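4.2 Ablageflächen als Zwischenlager

Während die Schränke in den untersuchten Räumen ihren Inhalt im Großen und Ganzen behalten, führt die waagerechte Fläche ein Leben ohne Zuständigkeit. Wir bezeichnen als Zwischenlager jede Tischplatte, auf der Gegenstände länger als eine Arbeitssitzung verbleiben, ohne dass an ihnen gearbeitet würde. Die Definition ist großzügig. Eine strengere hätte den Vorteil gehabt, dass mehrere der untersuchten Tische weiterhin als Tische gelten dürften.

Grundlage dieses Abschnitts sind die 2.867 Einträge des Ablageprotokolls, das in den Werkräumen Bodton und Clullow geführt wurde. Ein Eintrag entsteht, sobald ein Gegenstand abgelegt, verschoben oder entfernt wird. Die dritte Kategorie ist am schwächsten besetzt. Textilien und andere weiche Gegenstände (Tücher, Beutel, Handschuhe, Schürzen) wurden getrennt von Werkzeugen erfasst, weil der Vortest in Dolan gezeigt hatte, dass beide sich unterschiedlich ausbreiten. Ein Schraubendreher belegt die Fläche eines Schraubendrehers. Ein Tuch belegt, was es bekommen kann.

Für die Werkbänke ergibt sich ein vergleichsweise stabiles Muster. Werkzeuge sammeln sich am hinteren Rand, die vordere Kante bleibt als schmaler Arbeitsstreifen frei und wird von den Nutzern mit einer gewissen Entschlossenheit verteidigt. Auf den leichteren Beistelltischen fehlt diese Ordnung. Dort liegt das zuletzt Hingelegte in der Regel obenauf und bestimmt, was darunter als vergessen gelten kann. Abbildung 4 zeigt beide Flächentypen in einem Raum: einen hellen Holztisch mit einem rot-rosafarbenen Gegenstand, möglicherweise einem Tuch oder Beutel, und im Hintergrund eine Werkbank, auf der sich dunkle Gegenstände und Werkzeug drängen.
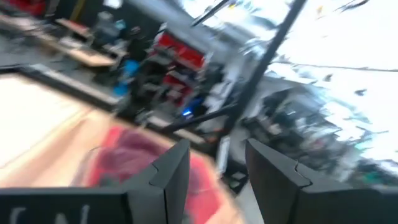
Ab wann gilt eine Ablagefläche als voll?

Sobald ein neuer Gegenstand nur noch abgelegt werden kann, indem ein anderer verschoben oder überdeckt wird; der Anteil der belegten Fläche spielt dafür keine Rolle.

Abbildung 4: Beistelltisch und Werkbank als benachbarte Ablageflächen.

Dieses Kriterium ist gröber als das Flächenmaß nach Itside, das die Belegung in Prozent angibt und eine Platte erst bei 100 Prozent für voll erklärt. In unserem Protokoll wurde dieser Wert nie erreicht. Verschoben und überdeckt wurde dennoch, und zwar bereits ab einer Belegung von fast 50 Prozent. Wir erklären den Unterschied damit, dass Menschen eine Lücke zwischen zwei Gegenständen ungern als Platz anerkennen, solange sie dafür zielen müssten.

Die Aufräumanweisung, die in Clullow während der Erhebung an der Tür hing, umfasste 11 Punkte. Punkt 3 verlangte, weiche Gegenstände gefaltet abzulegen, Punkt 7, sie überhaupt nicht abzulegen. Befolgt wurde keiner von beiden in messbarem Umfang, was immerhin für eine Gleichbehandlung spricht. Wirksamer war ein Haken, der im November neben der Werkbank angebracht wurde und in keiner Anweisung vorkommt. Die Einträge für Schürzen gingen auf dem nächstgelegenen Tisch deutlich zurück. Die Handschuhe blieben, wo sie waren.

Einschränkend ist festzuhalten, dass das Protokoll von den Nutzern selbst geführt wurde und das Klemmbrett seinerseits auf einer der untersuchten Flächen lag. Seine Ortswechsel sind in den Daten enthalten und wurden nicht herausgerechnet. Auf die Behandlung der Schubladen gehen wir in Abschnitt 4.3 ein.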